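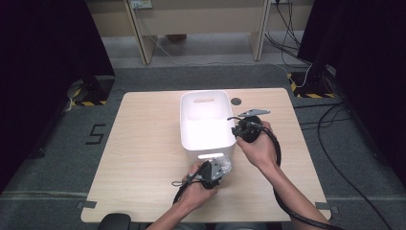
## A última barca para Nillgate

Domingo, seis da manhã. Chuva miúda. O cais fechado, a bilheteira fechada, tudo fechado menos o café da Rerken.

Pedi um galão. Perguntei pela barca.

— Já foi.

— Mas o horário diz sete.

— O horário é de maio.

Sentei-me. A carta no bolso, dobrada em quatro, a tinta a passar para o forro. O meu pai devia 2.334 ao homem da Pellix e eu trazia 1.475. Contados três vezes no comboio. O resto ia pedir à minha irmã, em Nillgate, do outro lado da água, onde não punha os pés desde o enterro.

O galão arrefeceu. Lá fora um motor, depois nada, depois outra vez o motor. Um barco de pesca, pequeno, a tinta azul a cair. O dono nem olhou para mim.

— Duzentos.

— Duzentos é um roubo.

— Então espere até segunda.

Paguei. Ficaram 1.275 e uma dor de estomago. A meio da travessia ele desligou o motor e ficámos ali, a balançar, a costa sumida dos dois lados.

— Você é o filho do Fedoruk — disse ele.

Não respondi. Agarrei-me ao banco com as duas maos.

— A mim também me devia.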